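Joltbridge presenta un método de aprendizaje para la extracción de piezas alargadas en contenedores metálicos

Fendton, mayo — El grupo de manipulación de Joltbridge ha publicado los resultados de un método de selección de agarre para barras depositadas sin orden en un contenedor. El sistema, denominado Sisodia, decide en cada ciclo qué barra retirar y con qué orientación de pinza, y corrige su propia política a partir de los intentos fallidos.

El trabajo aborda un caso conocido en la alimentación de máquinas: las piezas largas y de sección rectangular tienden a apoyarse unas sobre otras o a quedar junto a las paredes, donde el espacio disponible para los dedos de la pinza es mínimo. Los planificadores geométricos habituales descartan buena parte de esas posiciones y dejan piezas sin recoger al final del lote.

Sisodia separa el problema en dos etapas. Una primera red propone agarres candidatos a partir de una imagen de profundidad. Una segunda estima, para cada candidato, la probabilidad de colisión con la pared y con las barras vecinas. Cuando ningún candidato supera el umbral, el robot ejecuta un empuje corto — sin cerrar la pinza — y vuelve a evaluar el contenedor.

La política se entrenó con más de 4000 intentos de agarre en simulación y se ajustó después con 552 intentos en la célula física, equipada con un brazo KUKA. Las barras del ensayo son de varios colores, entre ellos rojo y verde oscuro, y se depositan en un contenedor metálico gris dividido en dos compartimentos. 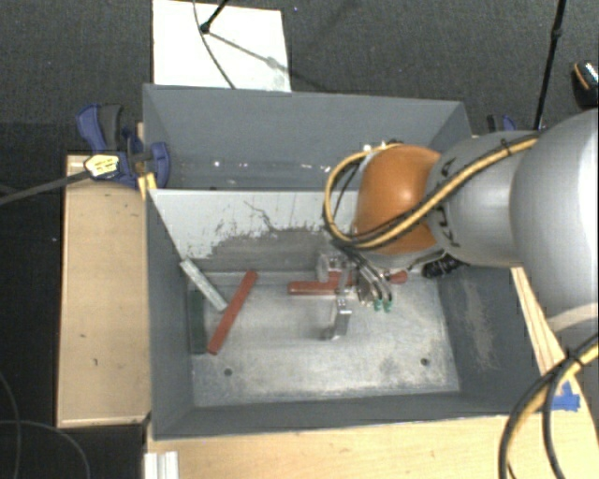
¿Por qué se incluye el empuje como acción independiente y no como parte del agarre?

Porque permite asignarle una recompensa propia. Si el empuje se integra en la trayectoria de agarre, un fallo posterior de la pinza penaliza también un desplazamiento que pudo ser correcto, y el aprendizaje se vuelve más lento. Con las dos acciones separadas, la red aprende a valorar el empuje por el espacio libre que genera.

«El ajuste con datos reales afectó sobre todo a la segunda red», explica Ida Hollmann, responsable del estudio. «El simulador modelaba mal el rozamiento entre la barra y el fondo metálico, y las estimaciones junto a la pared eran demasiado optimistas».

La evaluación comparó cuatro configuraciones: planificador geométrico, red de propuesta sin empuje, empuje con dirección aleatoria y método completo. El método completo fue el que dejó menos piezas residuales por lote. La diferencia con el empuje aleatorio se concentró en las barras paralelas a una pared; en el centro del contenedor, ambas configuraciones dieron resultados similares.

Los autores señalan dos limitaciones. El método supone barras rígidas de sección constante y no se ha validado con piezas curvas. Además, el cálculo de candidatos se repite íntegramente después de cada empuje, lo que alarga el ciclo cuando se encadenan varios.

Firman el artículo Ida Hollmann, Gaurav Upadhyay y Gerd Heitmann. El código de entrenamiento y los registros de los ensayos físicos se facilitarán a grupos de investigación previa solicitud. La siguiente fase, de seis meses, se desarrollará en la planta de Kamham e incorporará control de fuerza durante el empuje.

Contacto para prensa: Deepak Thakur, comunicación técnica, Joltbridge, Fendton.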